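Gilico Wipe-Clean Tablecloth

I sell a lot of kitchen linens, and most of them I could take or leave, but I have had a Gilico on my own table since September and I'm not giving it back! My kids eat like wolves. Tomato sauce, gravy, half a cup of grape juice every Sunday – it all comes off with a damp sponge and a drop of dish soap.

It comes in plain, striped and grid, and the grid is the one people ask me for (it's the one I picked too, so I'm biased).

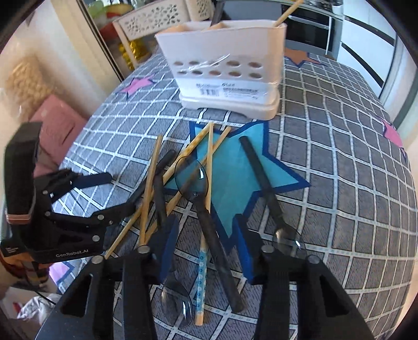 Sizes and fit

Measure your table first, please. Add 10 inches to each side if you like a nice drop, or less if you have small children who pull on things. The cloth arrives folded and the creases look awful for a day or so. Lay it out flat and leave it alone – don't iron it, don't put it in the dryer. I ruined my first one that way and I still feel silly about it.

Heat is the other thing. Use a trivet under pans, always. Kristof Prins, who cuts the long sizes for me, put a hot casserole straight down on his and got a shiny ring the shape of the dish.

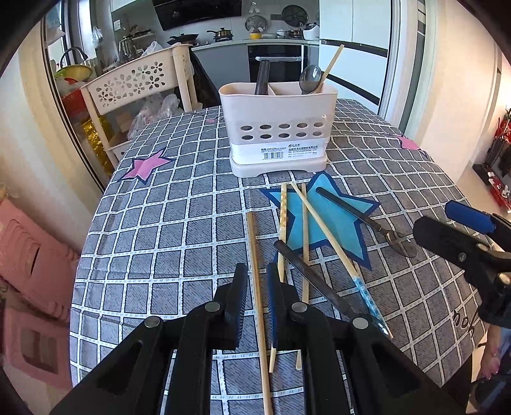 If your table is oak or has an oil finish, get the Guken felt pad to go underneath. It stops the cloth from sliding and takes the clatter out of dinner. You can trim it with regular scissors, and I cut mine a little short so it never peeks out.

Long sizes are cut to order and can't be returned, so check your numbers twice before you send them to me.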